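Lukedico Textile Collection Pilot
Progress report no. 2 to the Pirihi Fund
Reporting period: July to November
Submitted 5 Dec 2024

1. Status

The pilot collects used household textiles in the Anen district and sorts them into reuse, wiping cloth and fiber recovery grades. Collection and sorting are running at the planned level. Fiber recovery is behind plan for the reasons given in section 4. No change to the total grant is requested.

2. Collection

Curbside collection began in July on the two eastern routes and was extended to the northern route six weeks later. Intake to the end of the period was 2,276 kg. Of this, 658 kg came from the northern route, where the bags are lighter but the share of reusable material is higher. Bags from apartment buildings continue to arrive with shoes, pillows and small appliances in them. The revised bag label, which lists excluded items on the front, went out with the last delivery of empty bags, and its effect will be reported next time.

Moisture remains the main cause of rejection. Bags left out overnight in rain are dried if the contents are cotton or polyester, and discarded if they include wool or filled items. The collection window has been moved to the morning on all three routes.

3. Sorting

Items are sorted first by type and then by fiber, color and condition. Color matters mainly for the fiber recovery grade, as the buyer accepts solid colors without redyeing but pays a reduced rate for prints. Solid greens, blues and blacks are baled separately. Whites are held back for wiping cloth.

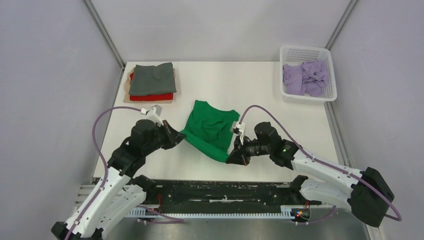
Figure 1. Solid green cloth on a white tabletop.

The written grading guide was revised twice in the period. The second revision adds a rule for blended fabrics: where the care label is missing, the item goes to wiping cloth unless a burn test shows cotton. Grading disputes are logged, and most concern faded items on the line between reuse and recovery. A set of reference swatches for fading is being prepared.

4. Fiber recovery

Bales are shipped to the Lovunano mill, which has a minimum lot of 600 kg per color group. Only the black group has reached this weight, and one lot was shipped. The blue and green groups are in storage. The mill has agreed in principle to a mixed lot with dividers between colors - the handling charge is still to be settled.

5. Budget

Spending is within the approved lines except for storage, which is over because bales are being held longer than planned. We propose to cover the difference from the printing line, where 40 percent remains unspent.

6. Next period

- Extend collection to the western route
- Issue the fading swatches and close the open grading disputes
- Agree on terms for mixed lots and ship the blue and green groups
- Report rejection rates by route, before and after the new bag label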